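### 5.3 The loss of the marker

Of the 1,836 demonstrations recorded at the Lildale site, most failed in ways the literature has already been kind enough to describe. Stems slipped, petals tore, operators sneezed. A smaller group failed in a way we had not planned for, and we spent most of December blaming the wrong component.

The task was flower arranging: take one artificial stem, carry it over the table and add it to a bouquet. The operator works standing, with the hand-held gripper between both hands and a fiducial cube fixed to its side. The pose of the tool is recovered from the cube, and the policy is later trained on that pose.

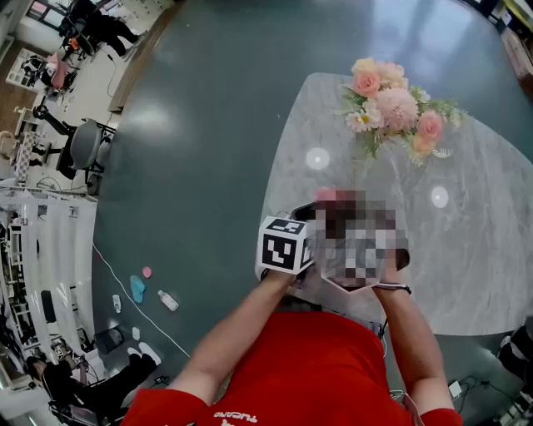
**Figure 6.** Flower task, view from head height. The marker cube is on the left side of the gripper; the bouquet lies on the marble-patterned board.

In 14 episodes the recorded tool jumped sideways by the width of a hand and then carried on as if nothing had happened. The log reported full confidence throughout. A policy trained with these episodes included learned the jump faithfully and, on the arm at Trosmont, performed it at speed. The vase did not survive. The emergency stop worked as specified, which is to say just after the vase.

We first suspected the cable, then the clock, then (during a difficult week) each other. Sobczak and Sastaslow, who had published on a similar rig, suggested glare, and we thanked them and went on replacing cables. They were right. When a bright reflection crossed one face of the cube, the detector lost that face and settled on the mirror solution of the pose. Every later filter then smoothed the error into something plausible.

The wrist view offered a way out, as it does not depend on the cube at all. 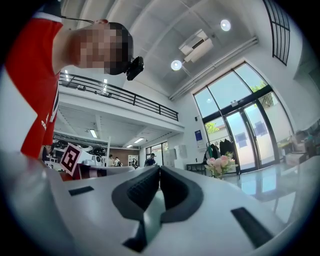

We therefore ran visual odometry on the wrist stream and compared it with the cube pose, frame by frame. Any episode in which the two disagreed for more than 15 consecutive frames was set aside for a human to look at. The human was Eliseo Trujillo, who has asked that future work include a different human. The check caught all the known jumps and also flagged some 6 good episodes, a price we were happy to pay.

Two limits remain. Fast turns of the wrist blur the stream and leave the check with nothing to compare, and a short jump can still pass under the threshold. Until both are dealt with, the arm runs at reduced speed whenever a new policy is loaded, and the replacement vase is plastic.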